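4.2 Choice of tone and upkeep of tabletops

The second part of the survey asked people how they had come to choose the tables they work at, and what they do to keep them in good order. A total of 1352 replies were complete enough to use. Most came from small firms and colleges, with a smaller group from people who work at home. The wording of the questions follows Prosser and Yorath, apart from the item on oiling, which was rewritten after the trial round in October.

Tone was the most common first answer when people were asked what they had noticed about a table before buying it. Price came second. Many replies used the words "light" and "pale" as if they meant the same thing, and we have treated them as one group. Darker tops were more often described as inherited from an earlier tenant or bought with the building. People who had picked a light top tended to say that it made a room feel larger, and several from the Prydderch site added that papers and small parts were easier to find on a dark one. We did not test either claim.

Grain was harder to code. Some people described it in detail and others said only that the table was "plain wood". Lanz and Pritchard read all the free-text answers separately and agreed on three groups: grain hardly visible, grain visible in bands, and grain broken up by knots or joins. The middle group was the largest. Tops in this group often carry several close tones side by side, and this may be why the same table was called beige by one person and tan by another in the same office.

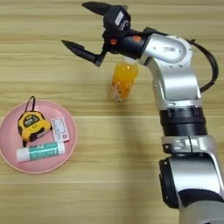 Figure 3. Light wooden tabletop with grain in bands of beige, tan and cream.

Where two or more people answered for the same table, their colour words matched less often for banded tops than for those with hardly visible grain. The difference was small at Pendison and larger at Lokent, where the rooms face north and the lamps had been changed during the survey period. Lighting was not recorded for each table, so the two sites cannot be compared further on this point.

Upkeep followed the habits of the workplace more than the type of table. At 17 of the sites there was a written rule of some kind, usually a single line asking people to wipe up spills. Only 3 of these rules mentioned what to wipe with. Water and a cloth was the usual answer where no rule existed, followed by whatever spray was kept for the windows. Oiling was rare outside the home group. A number of people did not know whether their table had been oiled, waxed or varnished, and left the item blank.

Complaints were mainly of rings from cups, scratches and edges that catch on sleeves. Rings were mentioned more by people with light tops, but this group was also larger to begin with, and once the figures are adjusted for group size the gap mostly closes. Replies on edge wear are taken up in section 4.3, together with the age of the tables.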